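Plarnomeck home demonstrations: frequently asked questions

What is a demonstration?
You do an ordinary job with a hand gripper in place of your fingers, and the gripper records how it moved and what its camera saw. We call each attempt a take. Takes are collected under task names, and the robot is later trained on all the takes with the same name.

How is this different from remote control?
With remote control, you sit at the Flovel desk and the arm copies your movements from across the room. We use it for jobs where the weight or reach of the real arm matters, such as drawers and heavy pans. For small objects the hand gripper is quicker, and you can use it at home. Some people do both. The sign-up form has a box for each.

Do I need any experience?
No. There is a short practice set called Iven, which everyone does first. It has 20 takes in our older guide, but please follow the number shown in the app, as the older guide is out of date. Practice takes are not used for training.

How many takes make up a full set?
The toy tidying set is 156 takes. The kitchen set is 132. You can stop at any point and carry on another day - the app keeps your place.

Do I have to tidy the room first?
No, leave it as it is. A robot trained only in bare rooms does badly in a lived-in one. Do put away letters, bank cards and anything with your address on it, and ask other people in the house to keep their faces out of view.

What does the toy tidying task involve?
You pick up small toys one at a time and put them in an open box. Any box will do if the gripper fits inside with its jaws open. Use toys of different shapes, and change which one you start with.
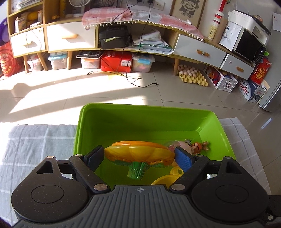
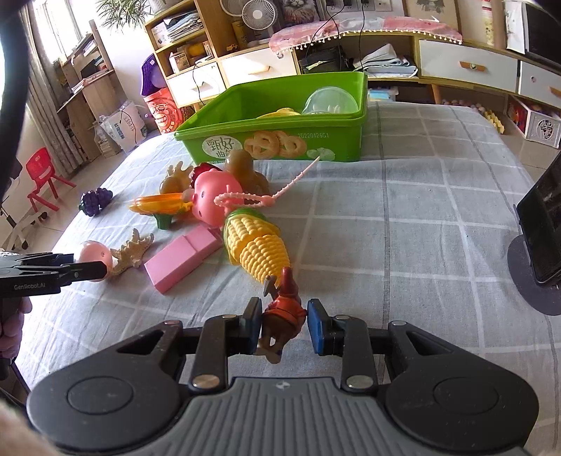

A green box and small toys, with a gripper at work in both.

Should I hold a toy in the middle or at the end?
Wherever the pads sit flat against it. A reader in Krajčí wrote to say that she got far fewer dropped toys once she stopped aiming for the middle and went for the narrowest part, and that she wished the practice set had mentioned it. We have added a note to the next version.

What if I drop something?
Pick it up again and carry on in the same take. A drop followed by a second try is useful to us. If the object rolls out of reach, press cancel and start a new take.

How fast should I move?
A little slower than you would with your bare hand. Avoid sudden turns of the wrist, as these blur the picture and the gripper can lose track of where it is. If that happens, the app shows error 201. Hold the gripper still until the message clears, then repeat the take.

Can two people work together?
Yes, if you have two grippers. Pair both before you begin and choose "two hands" in the app, even if each hand belongs to a different person.

How much space do takes use?
The gripper holds 500 takes before it needs emptying. Upload over your home network, not mobile data.

Can I have my takes deleted?
Yes, until the end of the month after you upload them. Takes uploaded in January can be removed up to the end of February. After that they may already have been used in training, and we can only leave them out of later rounds.

How do I return the gripper?
Use the box it came in. Charge it to half, switch it off and put the foam ring back between the jaws. The return label is under the lid.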